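Kinmont Home Help > Cleaning & Small Repairs

White plastic housings, how to clean without wrecking the print?

Asked 9 Apr 2006
3 answers, 615 views

Hi all, quick one hopefully. I have a bunch of small white plastic things around the house, charger bodies, the cover off a Voltbridge night light, a doorbell chime, that sort of stuff. Smooth plastic, rounded corners, bit of a dome to the front. They've all gone dingy. Not full on yellow, just gray and greasy looking, with little specks that don't come off with a dry cloth.

Main problem is the tiny printed names on them. I did the chime cover last week with kitchen spray and a green scrubber, and half the lettering came off plus now it has a dull patch you see every time you walk by. Dumb, I know. Landlord's chime too so I'd like not to repeat that on the rest.

What do you use? Do I need to buy a special plastic cleaner, the hardware place has one from Dewan but its pricey for what it is. And can the dull patch be fixed or am I stuck with it.

Oh and some of these plug into the wall so I don't want water in them obviously.

Answer 1 (marked helpful)

Skip the scrubber forever. Those green pads are sandpaper basically.

For greasy gray stuff, unplug it, let it sit a while, then one drop of dish soap in a bowl of warm water. Soft cloth, an old T-shirt is great. Wring it until it's barely damp. Wipe in straight lines, not circles, then go over it again with a second cloth and plain water, then dry. Never spray at the thing, put it on the cloth. Leave it unplugged overnight before you use it, I'm fussy about that but whatever.

Small dark specks, look at them close up under a lamp first. Three kinds in my experience. Dust stuck in grease, that comes off with the soap. Scuff marks from something dark rubbing on it, try a plain white pencil eraser, light pressure, brush off the crumbs. And then specks that are IN the plastic from the factory, you can rub those till August and they're staying.

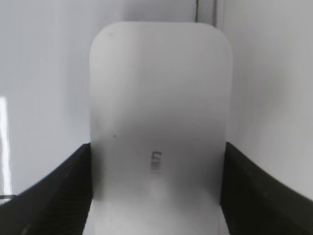
Is it safe to use rubbing alcohol near a small printed logo?

Keep it away from the print. Alcohol lifts a lot of the cheaper inks in one wipe, so use it on the bare plastic only, on a cotton swab, and stop well short of the lettering. Over the print itself use the soapy cloth and dab, don't rub. If you're not sure how tough the ink is, leave it alone, a slightly grubby logo looks better than half of one.

A bit of low tack tape over the lettering works too while you do the rest. Pull it off slow, and test the tape somewhere first, I've had print come away with the tape which kind of defeats the purpose.

Glossy or half glossy plastic shows everything when light hits it at an angle. So before you decide there's a stain, turn it around some. A lot of "gray patches" on a curved cover are just shading, it moves when you move. If it stays put when you tilt it then it's dirt or wear.

The Dewan stuff is fine. Don't need it though.

Answer 2

magic eraser type sponge, done in 2 minutes

 Comment on answer 2:
 Please don't, that's an abrasive as well. Finer than a green pad but it will take the print off and dull the shine same as before. OK on matte stuff with no lettering if you go light.

 Comment on answer 2:
 worked on my fridge handle

Answer 3

On the dull patch since no one got to that. You can improve it, probably not get it perfect. I did a scratched Grutberg kettle base this way.

If it's only slightly hazy go straight to plastic polish, the car headlight kind. Pea size blob on a soft cloth, small area, keep it moving. Wipe off, look, repeat. Took me four or five goes.

If you can feel scratches with a fingernail then you need wet and dry paper first. 900 grit or finer, and keep it wet. Don't start at 300, it's way too coarse for this and you will be there all weekend getting rid of the marks you just made. After that polish as above.

Couple of warnings. Take the cover off before you do any of this, don't do it on something with the electrics inside, wet paper makes a puddle. And it only works on smooth plastic. If the original finish was matte then polishing leaves you a shiny spot, which bugs me more than a dull one. For matte I would go over the whole face lightly so at least it matches.

Print that's gone is gone. If the landlord is the type to care, a replacment chime cover isn't much, ask at the electrical counter and take the old one with you so they can match it.

For real yellowing none of the above helps, that's the plastic itself aging from sunlight. Different topic, search the forum there are pages on it.

 Comment on answer 3:
 Thanks, this and the first answer. Did the night light cover tonight with soap and the eraser, lettering still there, one speck left and I guess that's a factory one. Going to try the polish on the chime next. Will the headlight stuff smell bad indoors?

 Comment on answer 3:
 A bit. Open a window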